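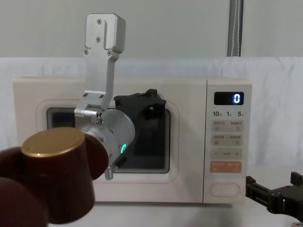 Chapter 5. Learning to Operate a Door

A microwave door looks easy, but for a robot it joins two hard problems: a small push at the correct place, and then contact with a part that moves. In this chapter we study how the Urrego method learns both from recorded trials.
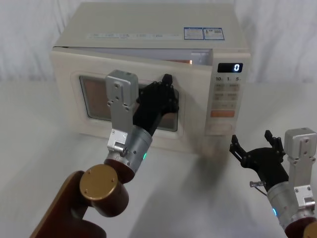

Figure 5.1. One hand against the door, the other open below the control panel.

Each trial is stored with joint angles and camera images. The first version of the method used 2000 trials, and the second only 181 - the difference is explained in Section 5.2.
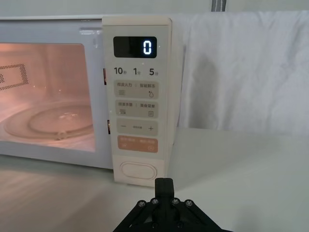 Prereo objected that 181 trials on a single oven measure memory and say little about skill. We take this objection seriously, and Section 5.4 answers it with a second oven.

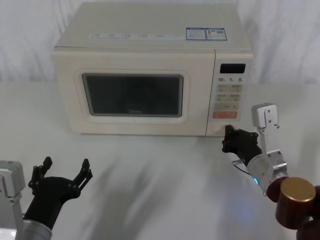
Contact is the main subject of the next section. A policy must decide where to press before it decides how hard. The right gripper in the last figure touches the lower right front corner, a short way below the orange button, so an error of small size can select another function.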